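Predcombe reuse store moves to three-container sorting

14 May 2025

The household goods store at Predcombe has changed the way small donated items are sorted before they go on the shelves. Single mixed crates have been withdrawn from the sorting bench. Each position now has a yellow bin, a red bin and a shallow tray, set side by side in that order from left to right.

The layout was drawn up by Veronika Gulyás, who runs intake at the store. Under the previous method all small goods from a delivery went into one crate and were separated at the pricing desk. A check carried out in November found 428 items waiting at the desk without a category, among them cups, lids, pouches and loose parts. 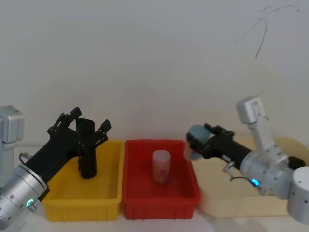 What goes in the yellow bin?
Dark-coloured goods and anything taller than the bin wall, stood upright. Paler drinkware goes in the red bin, and flat or round pieces go in the tray.

Sorting by shape and shade was chosen over sorting by use. According to the intake notes, use is often unclear until an item has been opened or matched with its other half, and that work belongs to the pricing stage. Shape and shade can be judged at once. The working instruction runs to 2 pages and replaces an older sheet that listed 34 separate categories.

The bins stay on the bench and are emptied in place. Moving full bins to the desk was tried first and given up after several upright items fell over on the way. 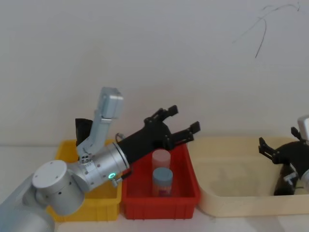 The tray is emptied first, as flat goods take up its floor area quickly. The yellow bin follows, then the red. Goods are moved one at a time and are not stacked inside the bins. Anything that will not stand without support is laid in the tray, whatever its colour.

Lids and discs were the main source of delay under the old method. They settled at the bottom of the crate and were often priced separately from the pieces they belonged to. The wider tray keeps them on one level, where they can be compared by size.
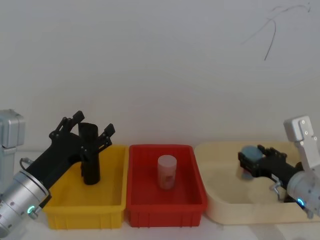

Round items are handled over the tray; upright pieces stand in the yellow and red bins.

Soft goods remain under review. Folded pouches and covers are at present placed in the yellow bin if they will hold themselves up. "They fit, but they hide whatever is behind them," Gulyás said. A fourth container has been considered, though the present bench has no space for it without moving the tray.
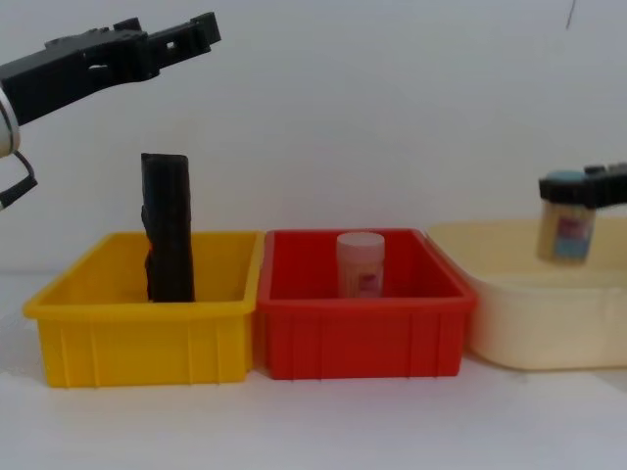
A tall black item in the yellow bin, with the red bin alongside.

The Hegyi and Tidard stores will take up the same layout once their benches have been cleared. Drutau will keep mixed crates for now.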